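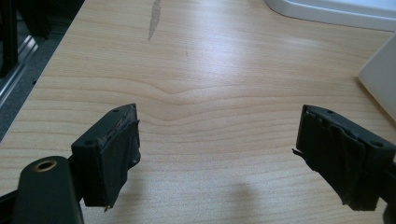
**Unit 9: Care and Inspection of Table Surfaces**
Perville Furniture Programme -- course handout

A pale table top shows its history sooner than a dark one. Students should learn to read a surface before any cleaning or repair is attempted.

## Terms

- **Grain**: the pattern of lines on the surface. It may run straight, or bend into a V.
- **Scuff**: a worn mark, often grey, which may or may not break the surface.
- **Chip**: a small loss of material, felt with the fingertip.

## Inspection

1. Clear the top and wipe it with a dry cloth.
2. Look across the surface at a low angle, from each side in turn. Reflected light can hide a faint mark.
3. Record each mark on the Grunow sheet, giving its distance from the nearest edge.
4. Establish whether the top is solid, veneered or laminate. Where this is uncertain, write "not known".

## Treatment

Solid tops may be sanded lightly with 400 grit, along the grain. Veneer and laminate must not be sanded. Stains are to be tested first with a damp cloth -- no solvent is permitted in the Teltero workshop.

Reading for the next session: Demirtaş, pages 40 to 43. Completed sheets are to be handed in before the practical begins.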